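Listas > compras-automatizacion > Presupuesto celda de ropa

Re: Presupuesto celda de ropa
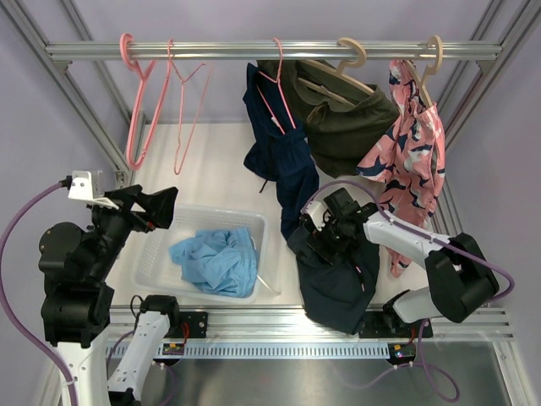
Réka, los 3000 de Kerekes no los firmo. Por 2000, Breto nos vende otra pareja de pinzas y todavía sobra para cable, que por lo visto se reproduce solo. Antes de hablar de brazos nuevos compraría perchas: hay dos rosas vacías a la izquierda de la barra y ninguna se parece a las beige — cada modelo es un agarre distinto que ajustar. Pido 40 iguales y me ahorro julio.

Jolán Szűcs

El Apr 15, 2018, Réka Dobos escribió:
> Valtcombe quiere la cifra cerrada antes de julio.
> ¿Metemos la oferta de Kerekes o esperamos a Plirnico?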